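List Home | Archive | Threads | Search | Subscribe

Re: [attitude-methods] Correction effects and the delay interval

Posted in October by Suha Sabbagh

Declan Ó Briain wrote:

> We have been asked to comment on the Petrenko draft before it goes
> back to the authors. My reading is that the retraction works when it
> is measured in the same sitting and is mostly gone at follow-up. The
> authors call this "belief regression." I would like to know whether
> the list thinks the design can support that term, or whether the
> follow-up sample is simply a different group of people.
>
> I also have a question about the filler task. Participants read a
> false news item, did a word puzzle, read the retraction, and then
> answered the inference questions. The puzzle was the same length for
> everyone. Is there any reason to vary it?
>
> Declan

Declan, all,

I have now been through the draft twice and through the data file once. Comments follow in the order of your questions, with one addition at the end.

The first session had 3931 participants. More than 700 of them did not return for the second. That is not a bad rate for an unpaid follow-up, but the people who left were not a random slice. In the data file, those who dropped out had scored higher on reliance on the false item at the first session, in both the retraction and the no-retraction groups. The draft compares the group means at each session without restricting the first mean to returners. With the restriction applied, the first-session mean goes down and the rise by follow-up looks larger. So the error works against the authors' claim, and fixing it would help them. They should still fix it.

On the term itself, I would avoid "regression" in a paper that also runs regressions. "Return toward the uncorrected level" is longer and clear. The stronger objection is that the draft has no measure of whether people still remember the retraction at follow-up. Without that, two accounts fit equally well. In one, people forget that the item was withdrawn. In the other, they remember and go on using the item anyway when they answer inference questions. These lead to different advice for anyone writing corrections, and the discussion section writes as if the first had been shown.

A single recall item would be enough to separate them: "Was any part of the report later withdrawn? If so, which part?" Scored by two coders, blind to group. The Nernthorpe study did it this way and found the coding took one afternoon. It should go after the inference questions, so that it does not prompt the answers.

On the filler task, yes, there is a reason to vary it. With a fixed puzzle, the gap between item and retraction is constant, and any effect of that gap is buried in the overall mean. I would propose a second study with these changes.

1. Two gap lengths, 4 minutes and 22 minutes, assigned at random. The longer gap should use more puzzles of the same kind, with no new task type, so that difficulty does not change along with time.

2. Puzzle completion logged on the machine, with start and stop times for each page. Self-reported completion is not enough. In the current file there are participants whose reported puzzle time is longer than their whole session. 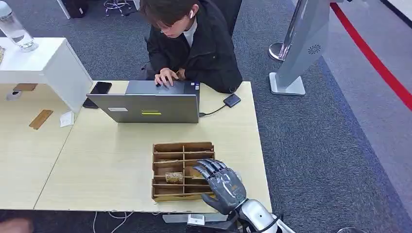 3. The recall item described above, at both sessions for half the sample and at the second session only for the other half. This checks whether asking about the retraction at session one acts as a reminder.

4. A no-retraction group at both gap lengths. The draft has this group at one length only, and it would be tempting to save money by reusing it. The comparison needs both.

My addition concerns the materials. All of the news items come from the Fondodgate set, and each one describes a warehouse fire or a bus crash with a named cause. Causes are easy to remember and hard to give up unless another cause is offered. The draft does not offer one -- the retraction just says the cause was reported in error. That may be the right choice, but it limits what can be said about corrections that do supply a replacement. I would ask for a sentence on this in the limits section, and for the word "corrections" in the title to become "retractions."

The mixed model in the appendix treats item as a fixed effect. It should be random. I refit it that way and the group by session term is smaller but keeps its sign. Code on request.

Suha

Comments (3)

Clemetti: Agree on the random effect for item. How many items per participant? If it is one each, the model will have trouble separating item from person.

Suha Sabbagh: More than one each, and the order was shuffled. It converges without complaint.

Declan Ó Briain: Thank you, this covers it. I will merge your points with mine and send the combined comments to the list before they go out. Please send the code.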